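Three weeks of swimming in the sea before breakfast

I finally did it! After two years of saying I would, I rented a room in Orlow for most of March and swam in the sea every single morning. I'm home now, my hair still feels like rope, and I want to get all of this written down before I forget how good it was.

The water was cold. Cold enough that the first morning I stood up to my knees for ages, swearing under my breath, while a man in a yellow cap (hello, Lalit Tiwari!) swam past and told me to breathe out slowly and stop thinking. So I did, and I went in, and I came up laughing like a kid. I was in for maybe two minutes. By the last week I was doing the whole stretch from the slipway to the Jurnura rocks and back, which Lalit swears is 774 yards. I'm going with his number.

Packing was easy, for once. Swimsuit, two towels, wool hat, big coat, and everything small in zip bags. 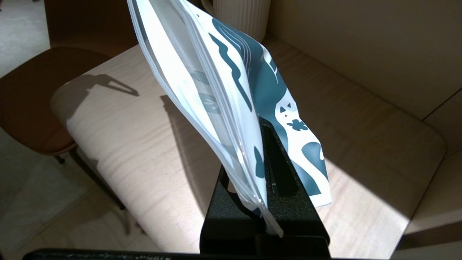

Where to get in

The slipway is best at high tide. At low tide it's slimy and you'll want shoes, so walk along to the little beach below Correa and go in over the sand. Get there by 6:30 if you can – the light comes up behind the town and the whole bay turns pink, and I never got tired of it. There are 133 steps back up to the road, and they warm you up faster than any coat.

What I ate

Everything. I have never been so hungry in my life. The bakery on the hill does a potato roll with caraway that I would happily eat daily until I die, and they open at seven, so you can walk in with wet hair and nobody blinks. 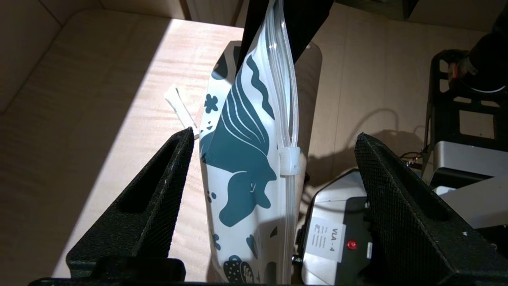
Whale pouch, my favorite pattern of the lot.

On the mornings when the wind was too strong I walked the Orkitlow path instead. It goes up over the headland through gorse and sheep, and there's a bench at the top where I sat with my thermos and watched the waves hit the rocks I'd been swimming around the day before. A bit scary, and wonderful too.
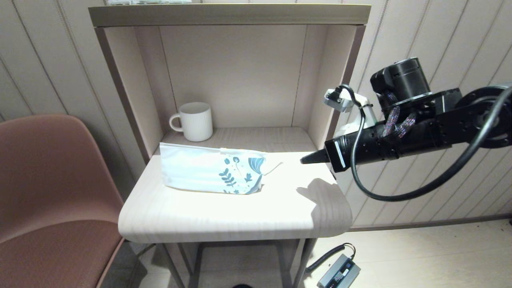
Mug on the shelf, blue print pouch in front.

Lalit has been swimming there for eleven winters and keeps a tally in a notebook. He was on 2,283 swims when I left, and he's already told me I have to come back in the fall, when the water is at its warmest. I've asked about the same room for October.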